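Minutes, bin picking method meeting, June, 2 p.m.

Present: Afiq Raju (chair), Keane, Kulesis, Pollumura
Apologies: Ivden

**1. Last minutes**

Agreed with one correction: the grasp timeout is 8 seconds.

**2. Results to date**

Kulesis went through the log. The total stands at 1,780 grasp attempts. The re-ranking step, which moves grasps close to a bin wall down the list, did better than the baseline on mixed contents. It made no clear difference on single items. Pollumura asked whether the gain came from fewer wall contacts or from better first choices. The log does not separate the two. Kulesis will add a field for it.

**3. Long thin items**

Keane reported that tools lying along the back edge are still the weakest case. The planner often picks a grasp across the middle and then rejects it for clearance. Two options were discussed: a push before the grasp, or a steeper approach angle. Agreed to try the push first, for 7 sessions, with the approach angle left as it is.

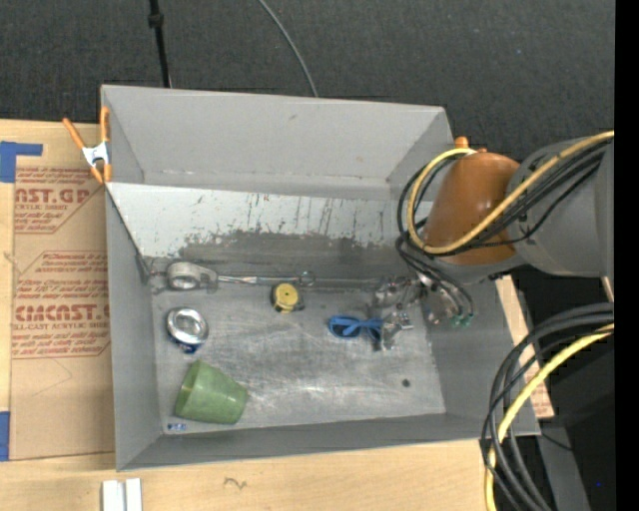
Manipulation Methods Group

**4. Bin contents**

Agreed to keep the mix of cord, tape measure, can, plastic cup and metal tool for the push trials so that the figures can be compared. Raju asked for the starting layout to be recorded each time.

**5. Actions**

- Kulesis: wall contact field in the log
- Keane: push step, ready for test
- Pollumura: draft of the method section
- Raju: send minutes to Ivden

Next meeting at 2 p.m., same room.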